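Open day at the Drevley lab — kitchen manipulation demo, notes and questions

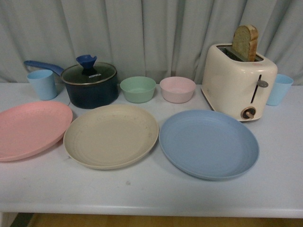 ebarbu wrote:
What does the demo test? It tests whether one trained policy can carry out a spoken kitchen request, such as "put the bread on the blue plate," when the items have been rearranged between runs.

I went to the open day on 2025-01-31 and stayed for both afternoon sessions. The toaster task was the one I came for. Bread standing in a slot is an awkward grasp: thin, soft, and close to a hard housing. Visitors picked the target plate from the pink, beige and blue ones. The staff handout gave 57 successes in 100 trials for bread to plate, with the position of the plates changed each time. Training used 400 teleoperated episodes.

Emilian

kath_sheehan wrote:
Was that 57 with the toaster fixed in place, or did it move as well? It makes a large difference. If the toaster stays put, half the motion is replay.

ebarbu wrote:
Moved, but within a small area. Mojtaba Moradi gave the talk and said the toaster was shifted by hand and turned a few degrees. He didn't give limits and the handout doesn't either.

dduggan wrote:
Then the number means very little. 57 out of 100 with unstated limits can't be compared with anything. We ran bread handling at Coughlan on a fixed line with a vacuum cup and a chute, and a result like that would have been thrown out the first morning.

Also, matte plastic dishes on a white top in front of a plain curtain are easy on the vision side. Put a patterned tablecloth under them and see.

lnoonan wrote:
Darragh, your line handled one product in one orientation. Different problem. I agree about the missing limits.

I don't agree that the dishes are easy. The pink plate and the beige one overlap slightly at the rim. For a plate pick you need the edge, and where two plates overlap you have to know which rim is on top. The saucepan has a clear glass lid as well, and depth sensors do badly on glass. Did anyone ask for the lid?

kath_sheehan wrote:
I'd like to know about the lid too. The knob is flared, so a parallel grip should hold under the wide part if the approach is straight down. Depth through the glass will return the inside of the pan or nothing at all.

ebarbu wrote:
A man from Trondstead asked for it in the second session. First try, the fingers closed above the knob. Second try it came off and went down on the table, a bit hard. Moradi said they don't use depth for that policy at all, color images only. That would explain the height error.

dduggan wrote:
Color only — so height is inferred from what, apparent size? I'd want force feedback before letting that near glass.

ebarbu wrote:
There is a wrist force limit. It stops the arm, it doesn't correct the approach. I asked.

lnoonan wrote:
Which gripper was it? The Duvent fingers we have at work are too thick for a toaster slot. You end up pinching only the top of the slice, and the crust tears.

ebarbu wrote:
Their own fingers, printed, with a soft pad. They didn't go into the slot. The slice sticks up well above the top of the toaster, so they grip the exposed part and lift. Two failures that I saw were drops on the way to the plate.

kath_sheehan wrote:
So toast that sits lower would fail outright. Was the lever part of any task?

ebarbu wrote:
Not in the sessions I saw. It's listed on the handout under "in progress," along with the dial.

dduggan wrote:
I'll take back "very little" if they publish the position limits and the failure breakdown. Grasp failures and drops need separate fixes, and a single figure hides that.

ebarbu wrote:
I've emailed Moradi for both. Will post the table if he sends one.

lnoonan wrote:
Ask for the plate pick numbers while you're at it, overlapped and separate.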